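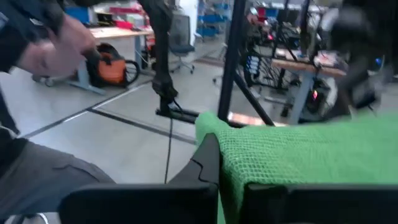
Plarkura Help > Grippers > Set-up

4.2 Comparing two grippers on cloth

1. Fit the first gripper and load its profile in Tretden.
2. Set the closing force to 80 for both trials.
3. Run the lift test, then save the log.
4. Change grippers and repeat.

Caution: Stop the arm before reaching near the fingers.
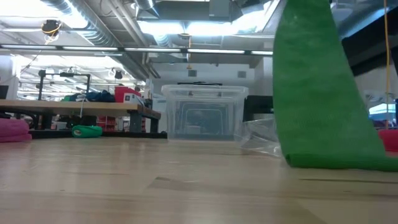
Lift height affects the score. Use one large piece, such as the green fabric rising from the tabletop, and keep smaller rolled cloths and plastic bags out of its path.

We use cookies. Accept | Settings

© Plarkura. Back to top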